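Ullent Table Reset: Set-Up and Operating Guide for Dining Room Staff
Section 4. Working the Clearing Station on Shift

This section is for the people who work alongside the arm: servers, bussers, dish room staff and shift leads. Mounting and wiring are covered in Section 2, and the installer has signed off on both before you get this far. If the sign-off sheet in the front pocket of the binder is blank, stop and call Neville Oakley in Facilities.

4.1 What changes for each job

Bussers no longer stack bowls at the clearing station. They bring dishes to it, scrape them, and check what the arm has set down. Scraping stays a hand job at Omerberg and at Grellorska.

Servers do not use the station. If a server drops off a dish during a rush, it goes on the side cart and a busser moves it over.

Dish room staff receive bowls sorted by size. The Žukauskas racks replace the old open crates, so the loading order on the wall chart has changed. The new chart is dated April.

Shift leads have two added duties: the start-of-shift check (4.2) and the stop log (4.6). Allow time for both when you write the schedule. No one's hours were cut to make room for the station, and the person assigned to it is counted as a full position.

4.2 Start-of-shift check

1. Put on the blue lanyard. Only the person wearing it gives commands to the arm.
2. Walk once around the table. Pull in any chair or cart standing inside the yellow line.
3. Smooth the table covering. A fold under a bowl tips it, and the arm will grip too high or too low.
4. Look at both gripper fingers. Wipe off dried food with a damp cloth. Do not use degreaser.
5. On the panel, press Ready and wait for the steady green light.
6. Run the practice bowl from the Drills menu. Stay outside the yellow line until the arm is parked.
7. Write your initials and the time on the sheet.

If the light blinks green, the station has not finished its check. Wait. Pressing Ready again starts the check over.

4.3 How the arm takes a bowl

The arm picks bowls up by the rim, with one finger inside and one outside. It comes down from above, closes, lifts, and may tilt the bowl as it goes. The simulator views show rim work with the white bowls, with the red bowl left standing on the table.

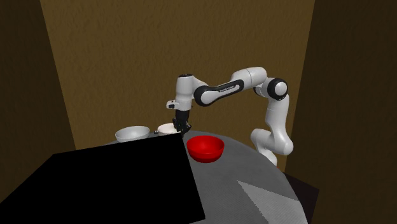
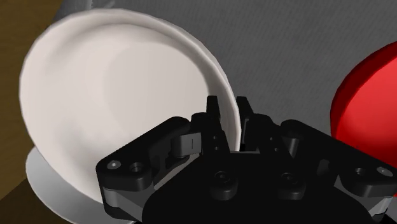
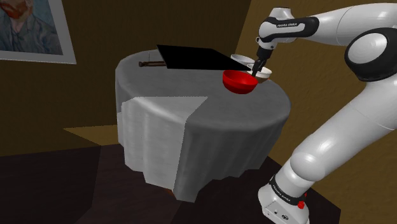 Leave a hand's width between bowls wherever you can. Bowls pushed tight together leave no room for the outside finger, and the arm will skip them and ask for help. Skipped bowls are the most common call a new station gets in its first weeks.

Note: The arm can lift up to 720 grams. An empty soup bowl is well under that. A full one may not be, so scrape first.

Caution: Never hand a bowl to the arm. Set it on the table, step back behind the yellow line, and then press Continue.

4.4 Normal operation

1. Scrape the bowl and place it right side up, at least a hand's width in from the edge of the table.
2. Put flatware in the soak tub. The station is not set up to pick up flatware.
3. Step behind the yellow line.
4. Press Continue. The arm starts after a two-tone chime.
5. When the arm parks, check the rack. Turn any bowl that is leaning against the next one.
6. When the rack is full, press Hold, wait for the arm to park, and slide the rack to the dish room counter.
7. Put an empty rack in the guides until it clicks. Press Continue.

Do not try to keep pace with the arm. It waits when the table is empty and the wait does not count against you. The panel keeps a total of bowls moved for maintenance only. Managers at both sites have agreed not to use that number in reviews. If you see it posted or quoted, tell Elsie Pickering in the staff office.

4.5 When the arm asks for help

A yellow light and a single tone mean the arm has parked and needs a person.

"Cannot reach": The bowl is too close to another bowl or too near the edge. Press Hold, move the bowl, step back, press Continue.

"Grip lost": The fingers closed without holding the rim, or the bowl slipped. Press Hold. Look for chips. Throw out any chipped bowl and tell the shift lead.

"Unknown item": Something on the table is not in the dish list. Press Hold and take the item away. To add a new dish, see Section 6.

"Rack": The rack is missing, full, or not clicked in. Reseat it.

If the same message comes up three times in a row, press Stop and finish the shift by hand. The hand clearing cart stays parked by the dish room door for this purpose. Do not let it fill up with linens.

4.6 Stopping the arm

Use Hold for anything routine. The arm finishes its move and parks.

Use Stop if a person crosses the yellow line, if a bowl breaks, or if anything looks wrong to you. You do not need permission to press Stop, and you will not be asked to justify it. Anyone in the room may press it, with or without the lanyard.

After a Stop:

1. Keep everyone behind the line.
2. Call the shift lead.
3. The shift lead clears the table, writes the time and what was seen in the stop log, and turns the key to Reset.
4. Run the start-of-shift check again from step 2.

Caution: A bowl may still be in the gripper after a Stop. Do not pull on it. The shift lead opens the fingers from the panel, with a folded towel on the table underneath.

4.7 Training and rotation

Each person completes two supervised shifts before wearing the lanyard alone. Sombat Sangkhawat trains at Omerberg and Heriberto Cortés at Grellorska. Sessions are on Wednesday before lunch service and are paid.

Station turns last no longer than two hours. After that, swap with someone on the floor or in the dish room. Staff who tried longer turns reported that their attention dropped, and the skipped-bowl messages piled up.

Anyone may ask to be left off the station rotation. Speak to Jamie Hartley, who keeps the list.

4.8 Finger pad service

Replace the finger pads at 2,000 bowls. The panel shows a wrench symbol when the count is reached. Spare pads are in the drawer under the panel, and the replacement steps are in Section 7. Write the date on the drawer card when you take the last pair.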